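Musty smell from towels after moving to a hard water area

Posted in Household > Laundry
706 views

Firkine
Hello everybody. In November I moved to a town where the water is very hard, and from then on my towels have a problem. When they come from the line they smell fine, but as soon as I dry my hands with them they smell like an old cellar. They are also stiff. I wash at 40 degrees with liquid detergent and a cap of softener, the same as I did for years in my old flat. The towels are cotton and not very old. I have tried to use more softener and it became worse, I think. Must I buy new towels, or is there a way to save them? I would prefer not to use chlorine bleach, as two of them are dark blue.

Jevness
Just buy new ones, towels don't live forever. Or put vinegar. My aunt puts vinegar in everything.

Skosard
Please do not throw them away yet. I had the same trouble for a whole winter and I could save all of mine except one.

The first thing is to stop the softener completely. It leaves a thin layer on the cotton, and under this layer old soap and skin grease stay in the fibres. When the towel becomes damp again, the smell wakes up. In hard water the layer is thicker, so your old habits do not work any more.

Then wash the towels alone, at 60 degrees, with powder and not liquid. Check the label first, of course. For hard water you must take the dose which is printed for hard water on the packet. I was using the dose for soft water during seven months and did not notice that there was a table on the back.
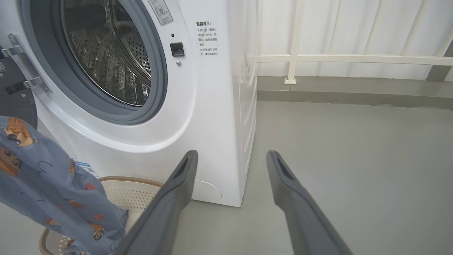 For the dark blue ones I would choose a colour powder and add oxygen bleach only if its packet allows it for coloured cotton. Try a hidden corner first. Do not fill the drum too much, because thick towels need space for rinsing. I do two small loads now, and the second rinse is always on. It costs a little more water, but the towels became soft after the third wash.

Drying is also important. If you wash in the evening and take the towels out at 11 the next morning, the smell can start again. Hang them immediately and shake each one strongly before.

About vinegar: a little in the rinse can help with stiffness, but not every day, and never together with any bleach.

Firkine
Thank you, Skosard, this is very clear. I looked on my packet and there is a table too! I was giving half of what is needed. I will try with the white ones first and write again.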